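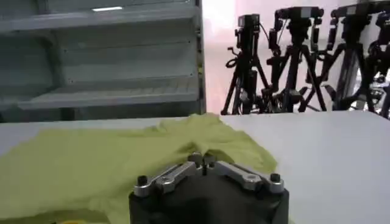 Figure 2. A yellow-green cloth lying loosely over one side of a white table, with a gray metal shelving unit behind.

4. The cloth before the fold

4.1 Why we begin with the heap

Most writing about household textiles, including a good deal of our own earlier work, starts at the moment somebody takes hold of two corners. The cloth is assumed to be flat, or nearly flat, and the interesting part is taken to be the sequence of folds that follows. When we sat down with our notes from the Kernness households, though, we kept coming back to a much less tidy moment, the one in which a cloth has been put down and has not yet been dealt with. People spend a surprising amount of time there. They look at it, they pat it, they pull at one side, they walk off to answer the door and come back and pat it again. We have come to call this stage resting, after a word several of our participants used without any prompting from us, and this section is given over to it.

Figure 2 gives a fair idea of what we mean by a cloth at rest. The fabric has gentle folds across it and a raised ridge near the middle, where it bunches up into a small hump, and the far edge wanders unevenly over the table. The rest of the tabletop on the right is bare. A person coming to this table with folding in mind has a number of small decisions to make before any fold is possible, and we found that people make them in quite different ways, with strong feelings about which way is sensible.

4.2 Households and visits

The material comes from 57 households in Kernness and the neighboring town of Haditz, visited between March and June. Each household was visited twice, once by each of us where schedules allowed, and asked to go about an ordinary round of putting away cloths, towels and small linens while talking as much or as little as they liked. We did not supply any textiles for these visits. What people had was what we saw, and it ran from very old linen tea towels, gone as soft as handkerchiefs, to stiff new cotton ones that still had the creases from the store in them.

Jade MacDonald carried out the greater part of the Kernness visits and Rupert Haslinger most of those in Haditz, and we should say plainly that our note-taking habits are not the same. MacDonald's notes are long on what was said. Haslinger's are long on hands and furniture. We read each other's notebooks in full before sorting anything, and where an account depends on one notebook alone we have tried to say so. The sorting itself was done on paper slips across a large dining table, over the better part of a month, and then done over again after we realized that we had been using the word "smoothing" for 2 separate activities.

4.3 Two kinds of smoothing

The first kind we now call sweeping. The flat of the hand, or the forearm for a larger piece, is drawn over the cloth from the middle toward an edge, and whatever ridge or hump was there is pushed along ahead of it until it runs out at the border. Sweeping is quick and, people told us, satisfying. It works well on a heavy cotton cloth and rather badly on a light, slippery one, which tends to travel along with the hand, so that the ridge stays where it was and the whole cloth has moved six inches toward the wall. Several participants anchored one side with the free hand to prevent this. One man in Haditz used a sugar bowl, and had evidently used it for years, as his wife reached over and put it in place for him before he had asked.

The second kind we call lifting out. Here the person finds an edge or a corner, raises it clear of the table, and lets the cloth down again a little farther off, so that the hump is opened up from the side. Nothing is pressed at all until the very end, if then. Lifting out takes longer and needs more table, and it also needs the person to have found an edge, a matter we return to below. The participants who preferred it were quite firm about it, and tended to speak of sweeping as hard on the fabric or simply as "ironing with your hands." The sweepers, for their part, thought the lifters fussy.

We had expected the choice between them to follow from the cloth, with soft and wrinkled pieces being lifted and firmer ones swept. To some extent it did. But the size and state of the table mattered at least as much. Where there was a clear stretch of surface beside the cloth, as there is in Figure 2, a person could lay the fabric out sideways into the open part without moving anything first. Where the table was crowded, people swept, even people who had told us ten minutes earlier that they never did. A woman in Kernness who described herself as a lifter through and through swept an entire stack of napkins on the lid of her washing machine, and was rather put out when we mentioned it.

4.4 Finding an edge

It is easy to forget that a cloth in a heap does not present its corners. Some are underneath, some are turned back, and some are lying in plain view but look just like one more fold. In our notes the search for an edge is nearly always silent. People who had been chatting away about their sisters or their heating would stop talking, find the edge, and pick up the sentence again where they had left it.

Three habits came up over and over. The commonest was to take the far edge, which on a loosely spread cloth is often the longest continuous line a person can see, and to follow it along by eye or finger until it turned. An uneven far edge of the kind shown in Figure 2 is still a perfectly good guide in this respect; it may wander, but it can be followed. The next was to feel for the hem, and this was preferred by older participants and by everyone working in poor light. The last was to pick the whole cloth up by whatever part came to hand, give it a shake, and wait for a corner to drop into view. Shaking was popular with children, and with adults who thought they were not being watched.

Color played a larger part here than we had supposed it would. Plain pale cloths show their creases as slightly darker lines, and participants said that these could be mistaken for a hem at a glance. Patterned cloths posed the opposite problem, since the pattern hid the creases and the hem together. The easiest of all, by general agreement, was a plain cloth with a border in a second color, and we heard a good many fond words for the striped Juhl tea towels that seem to have been given as wedding presents throughout the district for an entire generation. We would gently suggest that anyone designing linens for people with failing sight could do worse than to look at them.

There is also the question of what the cloth is lying on. A pale cloth on a white table is harder to read than the same cloth on dark wood, but a strong yellow or green will stand out well enough on white. Few of our participants had thought about this in so many words. Quite a number, however, had a favorite spot for folding and could not say why it was the favorite, and when we looked through Haslinger's sketches of the rooms we noticed how often the spot was somewhere the linens contrasted with the surface. We offer this as an observation and would not want to lean on it very hard.

4.5 The table and the shelf

A resting cloth has somewhere to go next, and where it goes has a good deal to do with how long it rests. In households with shelving within a step or two of the folding place, cloths were commonly dealt with one at a time: smoothed, folded, put up, and the next one begun. Where the linen cupboard was down a hall or up a flight of stairs, folded cloths gathered into a pile at one end of the table, and the space for smoothing shrank as the pile grew. By the end of a large wash some people were working on a patch hardly bigger than the folded cloth itself. It was in these last minutes that we saw the roughest folding, and heard the most sighing.

Open metal shelving was praised for being quick to use and criticized for being unkind to small soft things, which slide over a front lip or sag at the sides. Wooden shelves were thought warmer, though one participant who had bought a secondhand cabinet from the Kerkmont sale rooms reported that everything she kept in it smelled faintly of somebody else's soap. The height of the shelf mattered to people more than its depth. A shelf just above the level of the table was used first and filled fullest, and the top one was left for tablecloths that came down only in December.

We asked each household whether they would move their shelves nearer to the table if they could. Most said they would, and then explained at some length why they could not, the reasons being radiators, doors, a piano and, in one case, a very old dog whose bed had been in that corner longer than the table had.

4.6 Cloths that are never folded

Finally, we want to make room for the cloths that skip the whole business. Every household had a few. They were the dusters, the rag kept for the bicycle, the bright cleaning cloth that lives beside the sink and is put down wherever it was last needed. These were left spread out or bunched up quite contentedly, and participants who were exacting about their napkins saw no contradiction in it. "That one's working," a retired teacher told MacDonald, when asked about a cloth left lying over the end of her counter, and she moved her teacup so as not to disturb it.

For such cloths the resting stage is not a stage on the way to anything. We had at first left them out of our slips altogether, and put them back in during the second sorting, when it became clear that people's idea of a properly folded cloth depended in part on having others that were let off. The next section takes up the folding sequences themselves, beginning with the halves and thirds used for tea towels in the Haditz households.

This site uses cookies to remember your reading preferences and to help us understand how articles are used. Accept all | Manage settings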